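Jommont teaching laboratory, practical bench programme
Progress report to the Granemska fund, second period

Dear members of the board,

I send you the second report on the work which you kindly support. The first report was mostly about purchases. In this one I would like to tell how the bench exercises are going, what they have cost until now, and what we plan before July.

As you know, the programme prepares small sets of exercises in handling liquids, meant for beginners who have never held a test tube. We use only coloured water, so there is no danger and no special waste. The exercises are pouring, transferring from one vessel to another, and mixing two colours in a beaker. We had promised you 40 written exercise sheets in total. At the moment 32 are finished and have been read by a second person. The other eight exist as drafts, and I expect that five of them will need new wording, as our test readers did not understand which tube should be taken first.
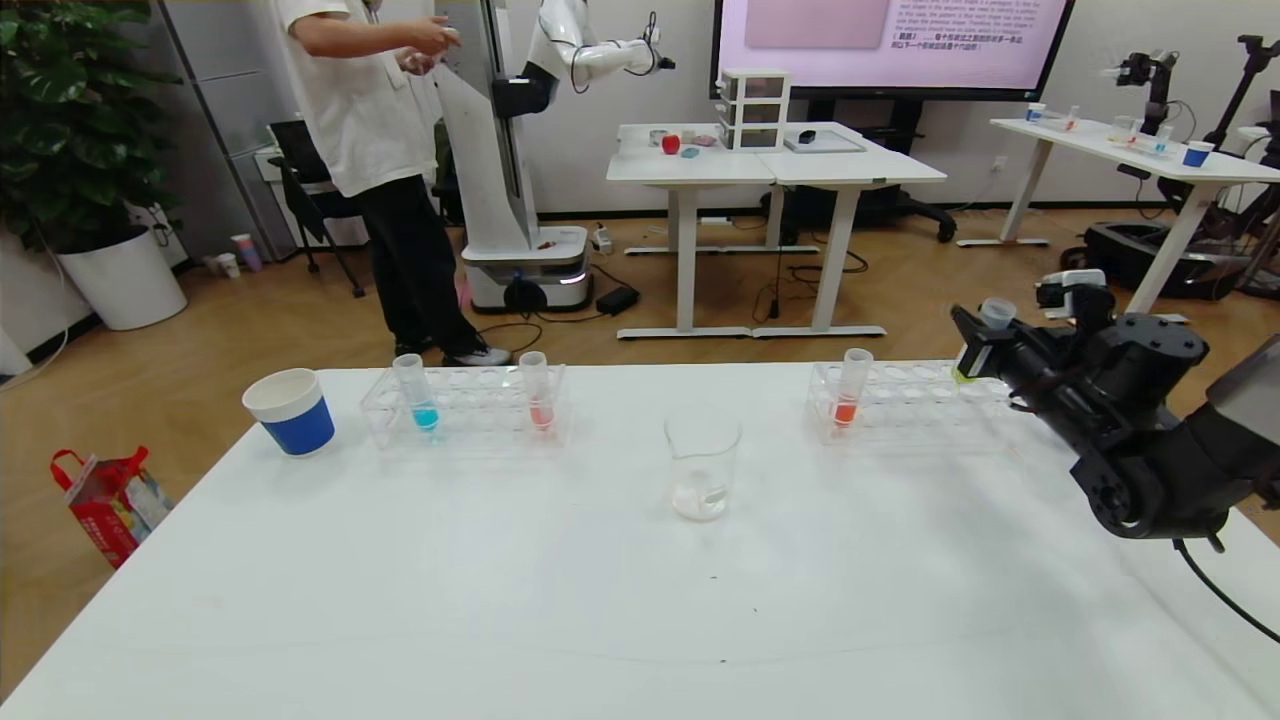 Kalevi Tuominen

The mixing exercise is the one we changed most. It is now set out on a white table with a clear glass beaker in the middle and a clear rack on each side. The left rack holds two tubes, one with a little cyan-blue liquid and one with a little pinkish-red. In the right rack there is a single tube with orange-red liquid. In the earlier version all tubes stood together in one rack, and the learners mixed up the colours very often. With two racks the sheet can simply say "left" and "right".

We have also decided to keep the amounts small. A small amount is easier to pour slowly, and if it is spilled the table is dry again in one minute. The sheets ask the learner to look at the beaker before each new round and to write down if any liquid remains at the bottom. This was a wish from the Opoku school, where our sheets are being tried.

Glass and racks were ordered from Jitance. The delivery came in two parts and the second was late by nine days. Of 100 test tubes, four were cracked and they were replaced without payment. In this period we have spent 407 euros on glass, colouring and paper cups, and this is inside the budget line. I would like to ask your permission to move up to 60 euros from the travel line to printing, for the reason that the sheets should be on stronger paper. They suffer quickly beside liquids.

Still open are the following points:
Rewriting of the five difficult drafts.
A sheet for left-handed learners, where the racks change places.
Translation of the safety page, which has not been started.

I shall send the accounts separately, together with the receipts. If the board prefers to receive the finished sheets on paper, please let me know how many copies are needed.

With kind regards,
K. Tuominen
March 25, 2020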